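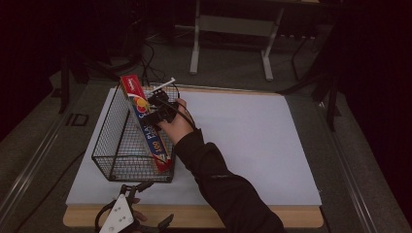

구급함·응급용품 점검표 (의견란 포함)

드롤티브소프(Droltivthorpe) 공동작업장 / 점검일 2024년 9월 29일
대상: 1층 목공실, 2층 공용 주방, 현관 안내대, 야외 창고
표시 방법: O 양호 / △ 보완 필요 / X 즉시 조치

지난 4월 점검 때보다 눈에 띄게 좋아졌습니다! 구급함을 열 때마다 뚜껑 안쪽에 내용물 목록이 붙어 있으니 점검하는 사람 입장에서는 정말 반갑습니다. 표시만 보고 넘어가지 마시고 의견란까지 꼭 읽어 주세요.

1. 위치와 접근성

1-1 구급함이 정해진 자리에 있는가: O
네 곳 모두 제자리였습니다. 목공실 것은 띠톱 옆에서 출입문 쪽으로 옮겼는데, 기계가 돌아가는 동안에도 편하게 손이 닿아서 아주 마음에 듭니다.

1-2 앞을 가로막는 물건이 없는가: △
야외 창고 구급함 앞에 접이식 의자가 쌓여 있었습니다. 의자는 반대편 벽으로 옮겼고, 바닥에 노란 테이프로 구역을 표시해 두면 좋겠습니다.

1-3 안내 표지가 멀리서도 보이는가: O
주방 표지가 특히 훌륭합니다. 복도 끝에서도 바로 읽힙니다. 창고에도 같은 크기로 하나 더 뽑아 주세요.

1-4 잠금장치 없이 열리는가: O
현관 안내대 함의 걸쇠가 뻑뻑했는데 기름을 조금 치니 부드러워졌습니다.

2. 상처 처치 용품

2-1 일회용 밴드: △
목공실과 안내대는 넉넉합니다. 주방은 손가락용이 거의 떨어졌습니다. 주방에서는 음식에 떨어져도 금방 찾을 수 있는 파란색 밴드를 쓰기로 했으니 살색으로 채우지 말아 주세요. 100매들이 한 상자면 다음 점검까지 충분합니다.

2-2 멸균 거즈: O
포장이 찢어진 것은 없었습니다. 큰 것과 작은 것을 칸으로 나눠 둔 분, 고맙습니다. 찾는 시간이 확 줄었습니다.

2-3 붕대와 삼각건: O
창고 함의 압박붕대는 탄력이 아직 좋습니다. 삼각건은 접는 법 그림까지 같이 들어 있더군요.

2-4 종이 반창고: △
안내대 것은 접착면에 먼지가 붙어 잘 떨어지지 않습니다. 새것으로 바꾸고 지퍼백에 넣어 보관합시다.

2-5 소독 티슈: X
야외 창고 함의 소독 티슈가 유효기간을 넘겼습니다. 현장에서 바로 폐기했고, 네마눔(Nemanum) 공급분이 들어오는 대로 채워야 합니다. 그동안은 주방 여유분을 나눠 씁니다.

3. 화상과 눈 세척

3-1 화상용 젤 드레싱: O
주방에 2개 있습니다. 전열기구 바로 위 선반에 있던 것을 아래 칸으로 내렸습니다. 열을 받는 자리에는 두지 마세요.

3-2 눈 세척액: O
목공실에 500ml짜리로 갖춰져 있고 마개의 봉인도 그대로입니다. 톱밥이 날리는 방이니 이 항목은 앞으로도 제일 먼저 봐 주시면 좋겠습니다. 한 번 개봉한 세척액은 남아 있어도 다시 넣지 않습니다.

3-3 주방 수도에서 찬물이 바로 나오는가: O
수압도 시원시원합니다. 화상 응급처치 안내문이 개수대 위에 붙어 있는데, 글씨가 물에 번져서 코팅본으로 바꾸기로 했습니다.

4. 도구와 보호용품

4-1 가위와 핀셋: △
가위는 모두 잘 듭니다. 창고 핀셋은 끝이 어긋나 가시를 집지 못합니다. 목공실에서 가시 박히는 일이 제일 잦으니 이번에 끝이 뾰족한 것으로 여유 있게 사 둡시다.

4-2 일회용 장갑: O
라텍스가 아닌 니트릴 장갑으로 전부 바뀌었습니다. 알레르기가 있는 이용자도 안심하고 도울 수 있게 되었네요. 정말 잘한 결정입니다!

4-3 보온 담요: O
함마다 하나씩 있습니다. 포장을 뜯지 않은 상태입니다.

4-4 손전등: △
창고 손전등이 깜빡거립니다. 건전지를 갈아도 같아서 교체 대상으로 올립니다. 브랄텐트(Braltent) 손전등은 목공실에서 써 보니 장갑 낀 손으로도 켜기 쉬웠습니다.

5. 기록과 안내

5-1 사용 기록지: △
목공실 기록지는 꼼꼼합니다. 안내대는 밴드가 줄어든 만큼 기록이 없습니다. 밴드 하나라도 날짜와 품목만 적어 주세요. 이름은 적지 않아도 됩니다.

5-2 비상 연락처: O
119와 가까운 응급실 번호, 작업장 주소가 전화기 옆에 모두 붙어 있습니다. 주소는 큰 글씨로 새로 뽑았습니다. 급할 때는 늘 쓰던 주소도 잘 떠오르지 않으니까요.

5-3 응급처치 교육 이수자 명단: O
명단이 최신입니다. 오코널(Ó Conaill) 강의실에서 여는 심폐소생술 실습도 추천합니다. 직접 눌러 보면 글로 읽을 때와 감이 전혀 다릅니다.

조치할 일
- 창고: 소독 티슈, 핀셋, 손전등 교체, 바닥 테이프, 큰 표지
- 주방: 파란색 밴드 한 상자, 안내문 코팅
- 안내대: 종이 반창고 교체, 기록지 새로 비치

X 항목은 채우는 즉시 이 표에 날짜를 적고, △ 항목은 다음 정기 점검 전까지 마칩니다. 빈 점검표 양식은 안내대 서랍 두 번째 칸에 있습니다.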